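Notes for week six, packaging and print. I wrote most of this up after the 10 a.m. group, so if you were in the afternoon group a couple of bits will sound new to you. Bring a sheet of white cardstock and one felt-tip in a strong color next time, please!

## Where we left off

Last week was all flat work: a front, a back, a rule around the edge and a block of text. Most of you got on fine with it (the Brullus soap cartons were lovely, I've pinned them up by the door). The trouble is that very few things people pick up are flat. So this week I want us to look at what happens to a line and to small print once the surface starts to bend or sits at an angle to you.

I kept saying "panel" in class and a few of you asked what I meant. I mean any one stretch of surface that you design as a piece. A carton has six of them. A bottle might have one that goes all the way around, and that's where people get into a mess.

## The single accent line

My favorite trick, and I'll admit I overuse it. Take a white or nearly white surface and put one thin line of strong color on it, running alongside the edge. That's it. The line tells your eye where the edge is going before you get there, and it makes a plain surface look finished.

Things to watch for when you draw yours:

- Keep the gap between line and edge steady. If you taper it, taper it enough that I can tell you meant it.
- Decide where the line stops. Running off one end and stopping short of the other is fine, and it can look quite lively.
- One color. Two thin lines in two colors turned into a racing stripe on every single sample I tried for the Fodavo lid, and I threw the lot out.
- Draw it on the curve. A line that looks smooth on a flat sheet can get a nasty kink in it when you bend the paper.

Renata Gaete did her test strip in warm orange on white and then rolled it around a mug, and it held up beautifully. Ask her to show you, she's kept it.

## White isn't white

This one took up most of the discussion. A matte white surface picks up every change in the light, so one side of a curve can look nearly bright and the other side a cool gray, and it's all the same stock. If you're photographing your work for the folder, don't try to fix that in editing. The shading is what tells us the thing is curved.

It matters for your print too. Gray text that reads well on the bright side can sink on the shaded side. Check both.

## Small print

We used the Navarrete insert for this, which has 517 words on it, and everybody groaned. Fair enough. But somebody had to fit those words somewhere, and one day it'll be you.

What I'd like you to practice is seeing a text block as a shape first. Squint at it, or hold it far enough away that you can't read a thing. You'll get a gray patch. Does the patch have a clean outline? Does it follow the angle of the surface, or is it fighting it? Narrow columns behave much better on a bend than wide ones do — a wide line disappears around the side before you've finished the sentence.

Try the squint on the white piece with the orange stripe. The tiny characters toward its lower left go to gray specks, and you can still make out that they're set in narrow bands that lean with the surface.

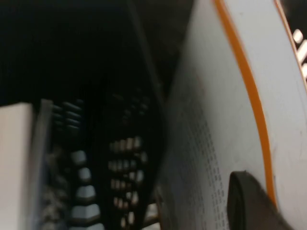
## For next time

1. Make one curved panel from your cardstock. Any size you like, as long as it stands up by itself.
2. Add one accent line, drawn while the card is bent.
3. Set a block of 105 words in narrow columns. Print it at 100 percent and then at 51 percent, and stick down whichever one makes the better patch.
4. Write me a few lines about where the gray fell and whether you moved your text because of it.

If you're still finishing the Plulla box from last week, hand that in first and don't panic about number 4. I'll be in the print room until 4:30 if you want a hand with the cutting mat.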